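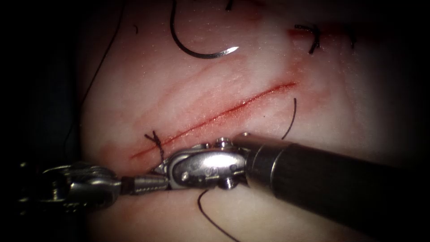 Thread is the hard part: can a machine do the mending yet?

21/07/2023

A reader, Mostafa Nasr, asked after the March post whether I still held that mending would be the last household chore to be automated. I do, with some changes to the argument.

The March post ranked chores by how much force they need and how tightly the part has to be located. That was a poor ranking. Thodoris Bakalis pointed out in a long email that by my own numbers, sewing on a button should be easier than loading a dishwasher. The needle is rigid and its shape is known. The holes in the button are in fixed places. The forces are small. None of this helps, as the thing that decides whether the job gets done is the thread, and I had left the thread out of the table.

Suturing on a practice pad is the closest relative of mending that gets serious engineering attention. The tools are better than anything that will be sold for a kitchen or a laundry room, the pad stays put, and the stitch is a known stitch. It still leaves the same three problems a person has with a sock: find the needle tip, pull the right amount of thread through, and tie off without catching the loose end. 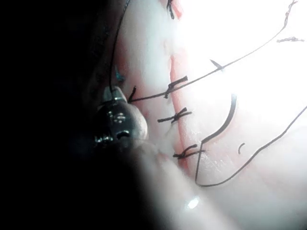

Slack is the quantity I would want logged first. A strand under tension is nearly a straight line and can be modeled as one. Let go and it takes whatever curve its stiffness and the surface allow, and it can cross the line of work. A planner that knows where both jaws are knows nothing about where the middle of the thread is. It has to look, and thread is thin, dark, shiny in places, and often behind the tool.

On the shop floor the situation is better than at home, mainly because the work has been changed to suit the machine. Anselmo Cifuentes runs a line at Plulwood that bags and closes upholstery kits. The bags used to be tied with cord. They now close with a molded clip, and the station that applies it went in with a cycle time of 4 seconds. He tried cord first. The cell dropped or snagged 11 bags in a run of 65, and every snag needed a person with scissors. The clip version has passed 3000 bags without that kind of stop. I count this as a success for the plant and as no evidence at all about cord.

Glare is the second item I left out in March. A bright lamp near a pale surface washes out part of the view, and a camera mounted near the gripper also has the gripper in front of it for much of the job. Close in, the fingers are out of focus and take up a lot of the picture. People handle this by moving their heads, and by feel.
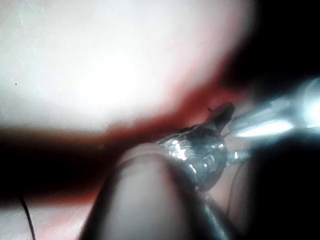
Would better touch sensing fix it?
Partly. Touch at the fingertips tells the controller that something is held and how hard it pulls. It says little about a loop lying a short distance away, and that loop is what ruins the knot. I would fund the camera work first.

Thoa Lâm, who repairs tents at Breltside, gave me the most useful objection. Most of her time goes into deciding where the tear really ends and how far into sound cloth to start. A practice pad has its cut already made and easy to find. So even a machine that ties every knot correctly has been given the decision for free. I have added a column for this and called it "diagnosis," and mending scores badly in it. Folding towels scores well.

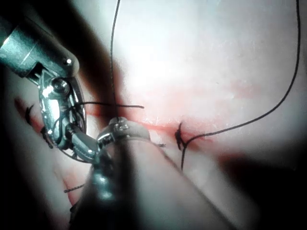 Two instruments meeting over the incision, with a tied knot to the right.

Revised ranking, easiest first: wiping flat counters, moving rigid parts between fixtures, folding towels, loading a dishwasher, tying cord, mending. Sơn Bạch wants ironing included. I have no data on ironing and will leave it out until I do.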